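Accueil > La maison > Qui sommes-nous

Chez Vornska, on fabrique des gobelets. Des petits, des grands, des légèrement évasés, et presque toujours dans ces bleus et ces verts d'eau dont nous sommes un peu fous, il faut bien le dire !

Tout a commencé dans l'arrière-boutique de Gregor Aitken, qui louait de la vaisselle pour les fêtes de village et en avait assez de jeter des sacs entiers de gobelets fendus. Il en a parlé à Cameron Semple, mouleur de métier, et les deux ont passé un hiver à essayer des formes. Le premier modèle, le Tekik, tenait mal dans la main des enfants (on en garde une caisse, par affection). Le deuxième, le Sturnuletti, est toujours au catalogue : un gobelet simple, en plastique mat, qui se pose bien droit et s'empile sans se coincer.

Aujourd'hui, l'atelier occupe le rez-de-chaussée du bâtiment Strachan, et nous proposons 70 teintes. Le bleu clair reste le préféré des cantines, le vert d'eau celui des mariages – et nous, on change d'avis toutes les semaines.
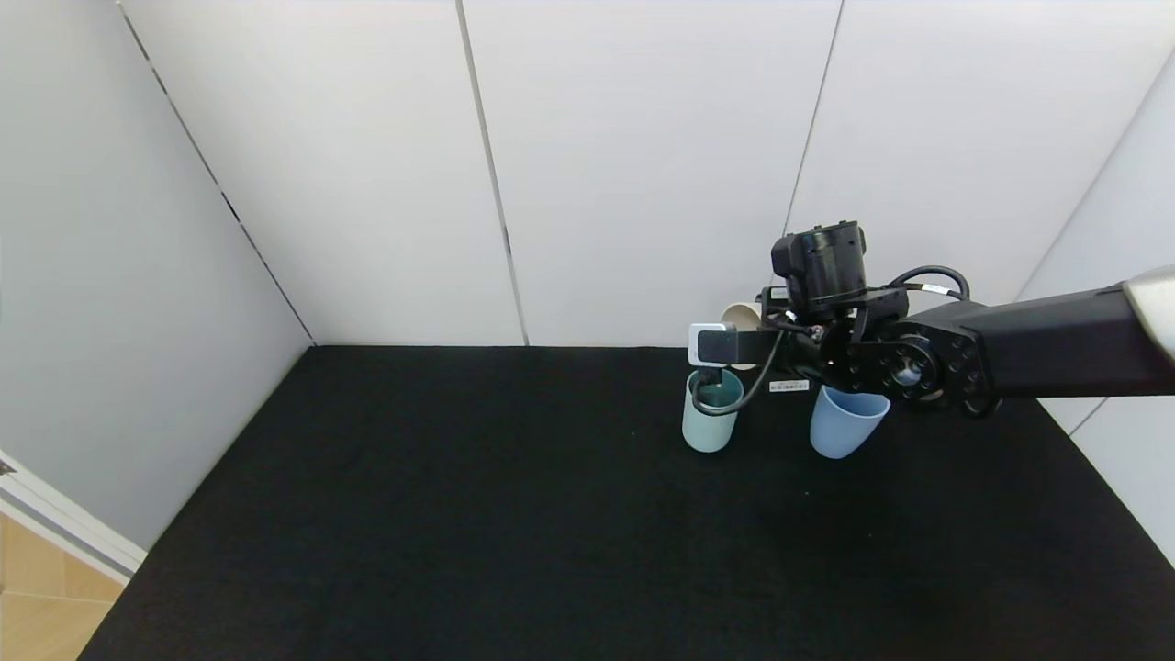

Comment choisir la bonne taille de gobelet pour une école ou une association ?

Partez de l'âge des buveurs et de ce que vous servez. Pour les moins de six ans, un petit modèle rempli aux deux tiers suffit largement ; pour une buvette ou un repas partagé, prenez le grand, qui convient aussi bien à l'eau qu'au jus. En cas de doute, demandez-nous un lot d'essai de 2 gobelets par taille, et faites-les passer autour de la table avant de commander.

Nos prêts, c'est l'autre moitié de la maison, et celle dont nous parlons le plus volontiers ! Les caisses partent par 90, reviennent lavées ou non (on s'en charge), et repartent chez quelqu'un d'autre. En juin, avec les kermesses, les étagères se vident à toute vitesse et tout le monde met la main à la pâte, Gregor au lavage, Cameron au comptage, les autres au chargement. L'an passé, nous avons servi 356 fêtes, des goûters de quartier aux grands bals d'été.

L'atelier se visite le matin sur simple appel. Venez avec vos questions, vos couleurs, un vieux gobelet que vous aimez bien – on adore comparer.

Commentaires

Maëlle : Deux caisses empruntées pour la kermesse, les petits se sont disputé les verts d'eau. Merci pour l'accueil !

Papi Jo : Est-ce que les couvercles du Tekik vont sur le Sturnuletti ? J'en ai retrouvé un carton au garage.

Vornska : Hélas non, le bord est plus large. Passez quand même nous les montrer !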